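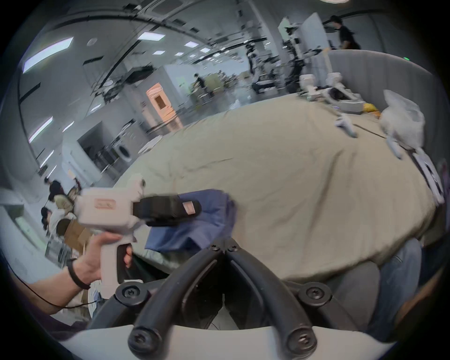 How often do the grippers on the Nastetti cell need their jaw screws checked?
Every 400 grasps, and again after anyone drops one. The log counts the grasps. Drops are on the honor system, so check anyway.

Nastetti cell: setup and upkeep
Maintained by Priya Haddad and Warrick Tomoana
Last edited 5 June 2020

What this file covers
Looking after the hand-held grippers and the cloth table. If you came for the arm controller, that is in the Heto folder, which has its own README and its own problems.

Before a session
Pull the big cover flat over the table. Wrinkles are fine. A fold thick enough to hide a hex key is too much, and we know the thickness because we have hidden several.
Open and close the jaws by hand. They should meet without scraping. If they scrape, loosen the center bolts, square the arms up and tighten again, a little on each side in turn.
Run the cable clear of your wrist before you plug it in.
Zero the opening with the script:
python zero_jaws.py --cell nastetti
Keep the fingers fully closed until it prints 94. Any other number means start over. It has never been talked into 93.

After a session
Wipe the fingertips with a dry cloth. Agata Caruso tried the lemon cleaner in a previous life of this cell, and the fingertips held on to everything for a week, including Agata.
Put spare gripper parts back in their bag, and the bag back in the drawer.

Known issues
Ticket 2697: left jaw reads open when closed. Reseat the connector. Fiorella Benedetti has a proper fix planned for August.
Firmware 2 forgets the zero after a power cut. Run the script again.
The Gilitz screwdriver set has no small hex. Please stop looking.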